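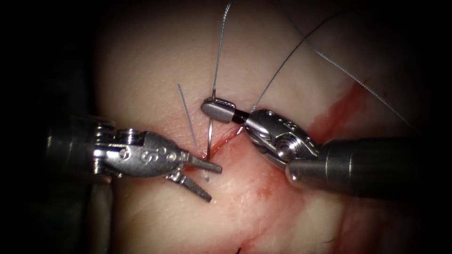 Myroslav Harasym has read the draft practice standard for robotic suturing twice, and he still can't say what a person would do differently on Monday after reading it. "It's 52 pages," he says. "The word 'appropriate' is in there more than the word 'needle.'"

He has been on the bench side at Wilitby long enough to see three of these documents come and go. The new one, drawn up with Junside and due for a vote in June, sets out how autonomous and assisted stitching should be scored. Supporters call it overdue. Harasym is less sure.

His main complaint is the knot count. Under the draft, a run passes if every planned knot is tied inside the time limit. "So you can drag the tissue around, grab the thread with the jaws halfway along, fray it, and pass. I've watched 162 recordings and I'd fail plenty that the form likes."

I ask what he'd measure instead. Spacing, he says, and how the edges come together, and where the needle is parked between stitches.
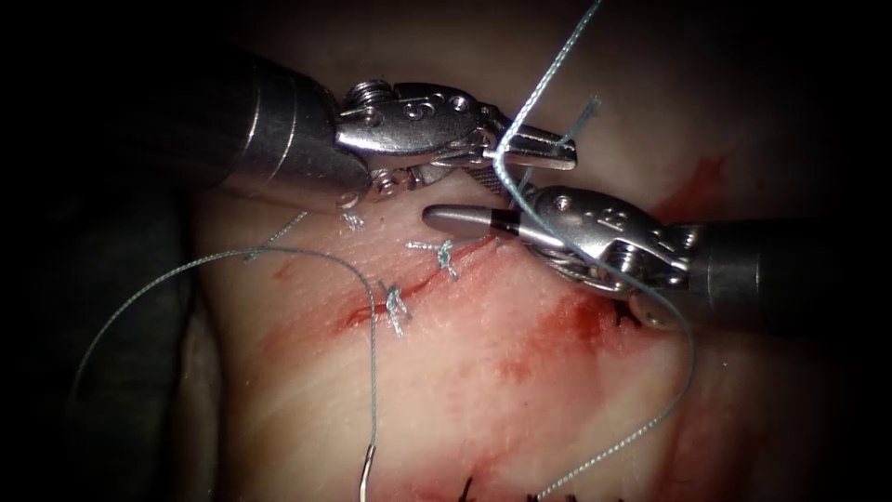

Wilitby Surgical Robotics Bench Group

"A loose needle lying on the surface is a loose needle," he says. "I don't care who or what put it down. The draft gives it half a line."

Ustyna Ostapchuk helped write that half line, and she doesn't entirely defend it. "We had a full page on needle handling. Two sites said they couldn't log it reliably, so it shrank." She thinks a thin rule that people follow beats a thick one in a drawer. Harasym, sitting across from her, makes a face.

They agree on stopping. Both want a named person with a hand near the stop control for the whole run — no sharing the job, no checking email. The draft says "adequate supervision." Ostapchuk has asked for that to be changed and hasn't heard back.

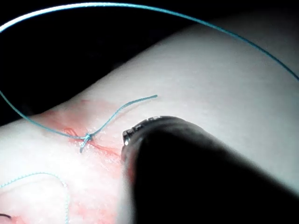
What would change his mind

Harasym wants the raw video kept for every run, failed ones included, and a second reader who hasn't seen the first score. Would he sign then? "I'd read it a third time."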